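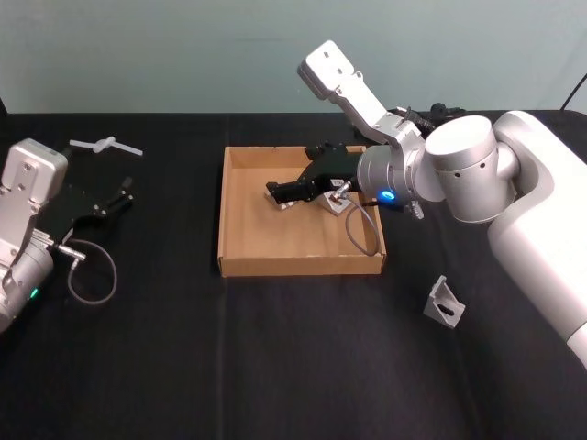
Two-arm sorting result from the Nicholas group: is 85 per cent any good?

Forum: Research and methods
Started by: gantry_gus, July 2019

gantry_gus wrote:
Has anyone else been through the Nicholas write-up properly? The short version, for those who haven't: two arms, one cardboard tray, a handful of small brackets and fittings, and a policy trained only on demonstrations. They claim 85 per cent of parts put in the tray over 1322 attempts, with 4000 demonstrations behind it.

My trouble is with the word "general". It comes up in the abstract, the introduction and twice in the conclusion. What they have tested is small hard parts on a black cloth against a plain wall. Matt black, pale parts. You could find most of those with a threshold and a blob finder, and people did, years ago.

I'm not saying the work is bad. I'm saying the claim is bigger than the table.

skirport_sue wrote:
I think you're being hard on them. The cloth is there so everybody running the same setup gets the same background. If you let every lab use its own bench you end up arguing about benches.

And the shapes aren't trivial. Have you tried picking up a corner bracket with a parallel gripper? If it's standing up you've got the gusset in the way from one side and a slot from the other. Flat on the cloth it's a different problem again.

gantry_gus wrote:
Yes, I have tried, and yes, it's a nuisance. Which is my second complaint. They don't split the results by how the part was lying. A bracket standing up and a bracket flat on its face are both just "bracket" in table 2. If 85 per cent means nearly all of the easy ones and hardly any of the hard ones, I'd like to be told.

Huw Rees wrote:
I ran something close to this at Brirkanbridge in February, same sort of method, our own parts. A few notes, for what they're worth.

Splitting by pose is what made the difference for us. Our overall number looked respectable and then fell to bits once we sorted the attempts by starting pose. Upright parts got knocked over first and picked up second, and our scoring script called that a success. Strictly it was. I wouldn't want it on my line.

Second thing is the cables. Our grippers had the lead plugged into the side with a slack loop hanging down, much like the ones here, and when a gripper went low into a tray the loop went in with it. Low walls help a bit. But we had parts dragged by the cable and the script couldn't tell a drag from a place. Does the paper say how a success was judged? I looked and couldn't find it.

torque_and_tea wrote:
Appendix, second page. "Part at rest inside the tray at the end of the episode." So yes, a drag would count.

gantry_gus wrote:
Oh, lovely.

skirport_sue wrote:
It would count if it happened. You haven't shown that it did. Huw's rig isn't their rig.

Huw Rees wrote:
Fair enough. I'd still want the videos.

Heledd Ruddock wrote:
I'm at Stirkatville, so not one of the authors, but we share some of the demonstration data and I've had the files open a lot.

On the two arms: I think people are reading more into that than is there. In the episodes I've watched, one arm does the picking and the other mostly waits with its fingers open, unless a part is on its side of the tray. There's very little handing over. "Bimanual" is correct in the sense that there are two of them - I'd have called it two single-arm tasks sharing a table.

On pose: the labels aren't there. Somebody would have to go through by hand and add them. I've asked whether anyone plans to and have had no reply so far.

On the plastic fittings: those are the ones I'd look at first. The white T-shaped sort give you a choice of where to grip, shaft or crossbar, and the people doing the demonstrations didn't agree with each other. The policy dithers over them. I would bet a good part of the missing 15 is in there.

torque_and_tea wrote:
That's more useful than the whole discussion section of the paper.

Can I ask about the tray, though? Is it always in the middle? If the tray never moves, then "place" is a memorised motion and the only thing being learnt is the pick.

Heledd Ruddock wrote:
It moves a little between sessions. I haven't seen it moved on purpose within one. I'd like to see a run with it rotated, or over by one of the arms.

skirport_sue wrote:
Now that I agree with. Rotate the tray, keep everything else the same, report the number. It's an afternoon's work.

gantry_gus wrote:
An afternoon and a new abstract, I suspect.

Huw Rees wrote:
I've still got our old parts box and a rig that's free. If Heledd can tell me which fittings were used I'll do fixed tray against rotated tray and log starting pose by hand. I'll score drags separately. Don't expect it quickly.

Heledd Ruddock wrote:
Sending you the parts list tonight.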